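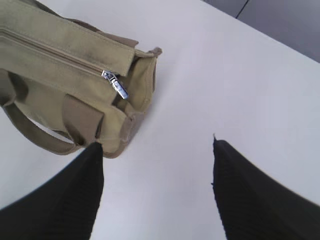
How a Zipper Works

Think of a canvas bag with a zipper along the top. You pull a little metal tab, and the bag closes. Pull it the other way, and the bag opens. You may do this many times a day with your backpack, your coat and your pencil case. Have you ever looked closely at how it happens?

The teeth

A zipper has two rows of teeth. Each row is fixed to a strip of cloth called the tape, and the tape is sewn onto the bag. The teeth can be metal or plastic. Every tooth has a small bump on one side and a small hollow on the other. When the zipper is closed, the bump on one tooth sits in the hollow of the next one.

The teeth on the left and the teeth on the right are not straight across from each other. They take turns: left, right, left, right. If you lace your fingers together, you can feel how this works.

A long zipper on a big travel bag can have over 200 teeth.

The slider

The part that moves is called the slider. Inside it is a channel shaped like the letter Y. At the top of the Y there are two paths, one for each row of teeth. At the bottom there is only one.

When you close the bag, the two rows go in through the two paths. The slider bends them toward each other at just the right angle, and they lock. When you open the bag, a wedge inside the slider pushes the rows apart again.

The tab you hold is called the pull. It does not join any teeth. It gives your fingers something to grip, and on a heavy bag it is often longer.

Why canvas?

Canvas is a strong cloth. It is made by weaving thick threads over and under each other, very close together. It was used for ship sails and tents long before people made school bags from it. Today most canvas is cotton, or cotton mixed with another fiber.

Canvas is stiff when it is new. After it has been used for a while it gets softer, and creases form where it bends. Many bags are khaki, a dull color between brown and green. The word "khaki" comes from a word that means "dusty."

Seams and handles

The pieces of a bag are joined with stitches. The line where two pieces meet is called a seam. At a seam the cloth is often folded over, so there are more layers and it feels thick.

A strap handle has a hard job, because it has to hold up everything inside. The ends are usually sewn down with several rows of stitches. Some bag makers sew a square with an X inside it. Look for one on a bag at home.

Try it yourself

Find a zipper with big teeth. Move the slider very slowly and watch the teeth go in. If it sticks, don't yank it. Check for a bit of cloth caught in the slider, move it back a little, and pull the cloth out gently. Rubbing a pencil tip along metal teeth can help too.

Words to know

Tape: the cloth strip that holds the teeth
Slider: the part that joins and separates the teeth
Pull: the tab you hold
Seam: the line where two pieces of cloth are sewn together

Written by Ainhoa Barrios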